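**Notebook entry, Saturday, Guvcombe simulation group**
**Subject:** Effect of view source on grasp proposals over cluttered marble counters

## Purpose

This entry records the first complete pass of the view comparison under the Plisevo task set. The question is whether a grasp policy trained mostly on wrist views can be improved by adding a fixed outside view, or whether the second view only raises the cost of training. Earlier entries treated the two views separately and used different object sets, so their results cannot be compared directly with those given below.

## Setup

All episodes were run in the Zultier simulator with the kitchen interior and the dark veined marble material. The policy under test is the Ateş baseline, with no change to its action head. Three conditions were defined:

- W: wrist view only
- F: fixed view only
- WF: both views, joined before the last two layers

A total of 997 episodes were generated for training. Evaluation used 167 held-out episodes, the same ones for each condition and in the same order. Object placement was drawn from the standard clutter sampler, which does not check whether two items look alike from above. That omission is to be reviewed.

The marble was chosen on purpose. Its veins produce strong edges at many angles, and the edge-based proposal step has been known to confuse them with thin object parts. Small dark items are the harder case, particularly when the fingers are close on both sides.

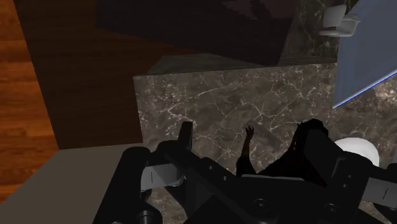 *Fig. 1. Wrist view, gripper over the marble counter, small dark pronged object between the fingers.*

## Observations

1. In condition W, proposals were stable when the object lay between the fingers and poor when it lay to the side of them. The gripper body takes up a large part of the wrist view, and the policy appears to treat its light gray brackets as fixed landmarks. This was confirmed by masking them: success fell, although the target itself was left untouched.

2. In condition F, the approach was good and the final closing motion was not. The policy tended to stop too high. Depth along the viewing line is the likely cause. The same error was seen on plain countertops in the June runs.

3. In condition WF, 95 of the held-out episodes ended in a successful lift. This is the best result of the three, with 27 more successes than condition W. The figure for condition F is withheld from this entry until the logging fault noted below has been corrected.

4. Figurines remain the weakest object class under all conditions. Thin horns and legs draw the proposal away from the body, and the fingers then close on a part too narrow to hold. 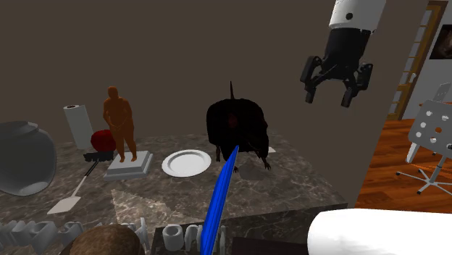 A further difficulty with figurines is the shadow. On dark stone, a dark object and its shadow merge in the color channels, and the estimated base of the object shifts toward the shadow side. The effect was small for light items such as plates and large for dark ones. Adding the depth channel reduced it but did not remove it. A trial with softer lighting was started late in the session and is not reported.

## Faults

- The logger for condition F wrote the episode index twice after a restart. Affected rows have been marked and must not be used.
- The success check counts a lift as complete when the object clears the counter, with no minimum holding time. Brief lifts are therefore included in the figures above for every condition.
- One sampler seed placed long objects across the front edge of the counter. Those episodes were kept, as they affect all conditions equally.

## Next steps

- Rerun condition F on the same held-out episodes and enter the result here.
- Add a holding time to the success check and rescore all three conditions from the saved states.
- Repeat the bracket masking test in condition WF. If the fixed view supplies the missing reference, the loss should be smaller than in W.
- Replace the marble with a plain material in a matched set. Object positions are to stay the same.

The training settings for all runs are stored with the Plisevo configuration files. Colleagues who use the checkpoints before the rescoring is done are asked to cite the results as preliminary.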